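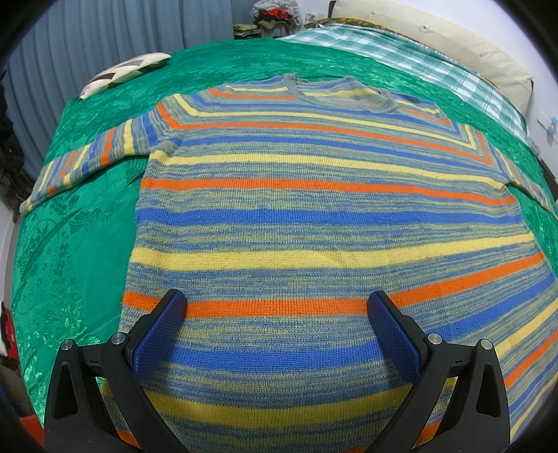
Ringelpulli, ausgebreitet, noch nicht gefaltet

Betreff: Re: [Gescombe-Tausch] Stricksachen für September, wie falten??

Hallo zusammen,

ganz schnell zwischen zwei Terminen, Foto hängt dran. Das ist der Pulli, den ich gestern meinte: Streifen in Gelb, Orange und Blau, grauer Rippkragen, Grund so graublau-gelbgrün meliert. Größe muss ich nachschauen, reiche ich nach. Geht in die Kiste Kenulthorpe, ausser jemand schreit bis heute 18 Uhr.

Noemi Baptiste schrieb:
> Liebe Liste,
> bei mir liegen jetzt über 300 Teile, davon 76 Strick.
> Die Strickpullis bitte NICHT auf Bügel, letztes Jahr
> waren die Schultern nachher alle ausgebeult. Wie faltet
> ihr die, damit sie in die flachen Braven-Kisten passen?
> Und sortieren wir nach Farbe oder nach Größe? Bei
> gestreiften weiß ich eh nie, wohin damit.
> Noemi

Zum Falten: flach hinlegen, Kragen weg von euch, glattstreichen. Bei Ringeln sieht man sofort, ob er schief liegt, die Streifen laufen dann schräg hoch. Meiner auf dem Foto z.B. zur rechten Seite hin, muss ich noch geradeziehen. Bitte am Saum zupfen und nicht am Kragen, der leiert sonst aus.

Dann umdrehen, Ärmel quer über den Rücken, Seiten einschlagen, einmal von unten hoch, nochmal. Fertig. Kragen liegt oben, Etikett lässt sich rausfischen ohne alles wieder aufzumachen. Dicke Sachen nur einmal hochschlagen, sonst geht der Deckel nicht zu. Hab ich bei der blauen Zopfjacke probiert – keine Chance.

Sortieren: Größe! Nach Farbe hatten wir voriges Mal und die Leute haben alles durchwühlt. Gestreiftes einfach mit rein zur Größe, keine Extrakiste. Wer Zeit hat, legt die bunten obenauf, die gehen zuerst weg.

Noch was, weil gefragt wurde:
– Waschen vorher ja, aber kein Weichspüler
– Mottenlöcher bitte mit Faden markieren, nicht wegschmeissen, Thibodeaux nimmt die zum Stopfen
– Zettel mit Größe in den Kragen, mit Sicherheitsnadel. Klebeband hält auf Wolle nicht, hatten wir schon

Noemi, wieviele Braven-Kisten hast du noch? Ich bräuchte vier, zur Not drei. Kann sie heute Abend abholen, so ab halb acht, wenn das geht. Die hohen Kisten will ich für Strick nicht nehmen, unten ist nachher alles platt. Und hat irgendwer den Karton mit den Sicherheitsnadeln gesehn? Bei mir ist er nicht.

Muss los, Rest später

Gruß
M.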